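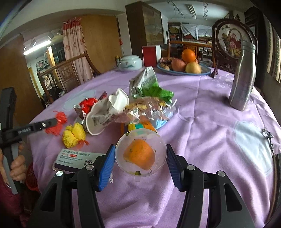
Vostum was the first to weigh in, writing that a table in that state wants a trash can dragged up next to it before anyone so much as looks for a sponge, and that everything else could wait.

Snack table never stays cleared - where do you start?
Asked by Anuline in Kitchen & Dining

We have one table and it does everything. It is where we eat, open mail and leave cracker bags to retire. I clear it at night and by 5 in the afternoon it has grown back. Right now it's mostly wrappers, a bag of crackers that are more crumb than cracker, and some fruit in a clear plastic container that I keep meaning to deal with. There are also a couple of pom-pom ornaments with red fringe that live there for reasons lost to history.

The part that really gets me is the tablecloth. It's a lavender one with a white print and it wrinkles if you look at it sternly. Every time I wipe around the pile, the crumbs just move into the folds. Do I take everything off first, or work from one end? And how long can cut fruit sit in one of those containers before I should stop calling it a snack?

Vostum
Trash first, like I said. Pick up every wrapper and give it a squeeze. If it crackles and nothing else happens, it goes. Don't sort, don't read the back, don't fold the foil into a little boat. Used tissues and paper wrappers go in the same trip. You will be amazed how much of "the mess" was packaging for things you ate in August.

Then whatever is left goes on a tray. The broken crackers can be soup topping if they still taste like something. Put them in a jar with a lid, though, because an open bag lying on its side is a crumb dispenser.

For the cloth, don't wipe it. Gather up the corners, carry it outside like a sack and shake it. Check for forks first. I have lost one to a hedge.

Mabula
just get rid of the tablecloth. we did and the table looks fine

Stullico
I wouldn't go that far, a cloth hides a lot of sins (we have a burn mark the shape of a boot). But put it on after the table is cleared and smooth it from the middle out. If it still bunches, a few of those clip-on weights along the edge will help. Mine goes in a cool wash, gets hung up damp and never sees an iron.

On the fruit: cut fruit shouldn't be out on the table for more than two hours, less if the room is hot. After that I'd let it go. In the fridge with a lid on, I give it three or four days, and if it's gone slimy or smells like wine before then, it's done. Write the day on a bit of tape if you're the forgetful type. I am, and I also forget the tape.

The ornaments need a hook. Fringe picks up crumbs like a broom, and once there's something sticky in it you'll be combing a pom-pom at 11 at night. Ours hang off a cabinet knob and everyone has stopped noticing them.

Anuline
Thanks, all. Did the wrapper squeeze and filled half a grocery bag. The cloth is outside on the rail. Mabula, I'm thinking about it.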